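The Case for One Cushion

Most sofas have too many cushions on them. I have held this opinion for years, and it was settled for good in September, when we moved into the apartment on Flelmont Street and I had to decide what came along.

At the old place we had 8 cushions on a sofa that seats three. Every evening they went onto the floor so people could sit down, and every morning they went back. Guests held them in their laps like coats. The cat slept on the one pile we never got around to putting back.

I gave most of them away and kept two. Then one of those went to the bedroom chair, and the sofa has looked better since.

A leather sofa in a pale color does need something. Bare, it looks like a waiting room. It is also slippery, and the small of your back ends up with nothing behind it. A single cushion fixes both problems, provided it is the right one. My vote is for plain teal, square, in a woven cover, with no fringe, no buttons and no printed sayings.
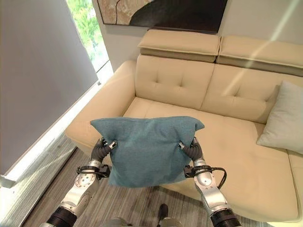

Teal against cream leather. The corners should be soft enough to flop.

The corners tell you a lot. A cushion stuffed so hard that its corners stand up like ears is made for display, and you will feel it in your neck by the second half of a movie. One that sags a little when you lift it by the top will fold in half under your head or go flat behind your back. Shops like Brenach sell the hard kind because it looks full on a shelf. I paid 135 dollars there once for a pair I couldn't lean on. They were the first to go.

Color is the part people argue with me about. The usual advice for cream furniture is more cream, then some oatmeal, then a gray. I find that tiring to look at and worse to keep clean. Blue-green goes with pale leather without any help, and it doesn't have to match the rug or the curtains. It also changes over the day. Ours is close to aqua by the window in the morning and much duskier after supper, and I like it both ways.

Texture matters more than color, though. Leather is smooth and a bit cold in October, so whatever sits on it should be the opposite. Velvet slides. Satin slides faster. A woven cover with some tooth to it stays where you put it.
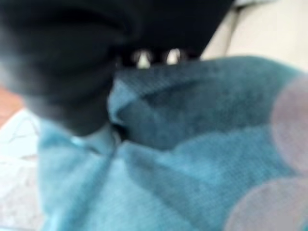 The weave up close, with the folds left in.

Creases don't bother me. I know people who chop the top of every cushion with the side of the hand to make a neat V, and people who iron the covers. A cover that can't be grabbed, bunched up and thrown back on the sofa doesn't belong in a room where people live. Pick it up by two corners, give it a shake, set it down. The whole job of tidying the sofa takes as long as that — with 8 of them it used to be a chore with its own place in the evening.

The argument on the other side is that a lot of cushions look generous. My sister-in-law's sofa is like that, and I admit it looks good from the doorway. I have never once been comfortable on it.

If you have a sofa full, try taking them all off for a week and putting back only the one you miss. The rest can go in the hall closet until you're sure. Ours stayed there until the closet was needed for coats.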